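Fitting a Maple Top to a Perforated Bench

A perforated metal table is a fine thing until you put something small and round on it. Then you want wood. Pale maple is my pick, mostly because dropped parts show up against it.

Lay the panel flat and live with it for a day before drilling. Turn the knots wherever they annoy you least - you will be looking at them for years. 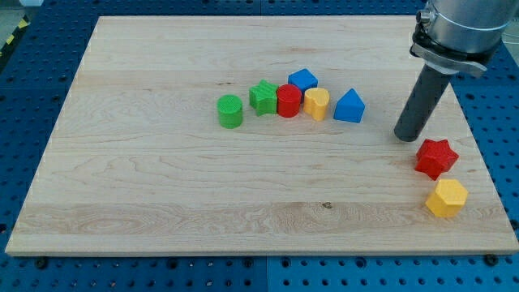
Sand with 116 if your supplier is as odd as mine, then stop well short of 600. A workbench has no business being silky. Wipe on 2 thin coats of Torholm oil and wait 16 hours between them, or do what I did and wait four, then spend the evening peeling off your sleeve.

Fasten it last, and snug the screws by hand.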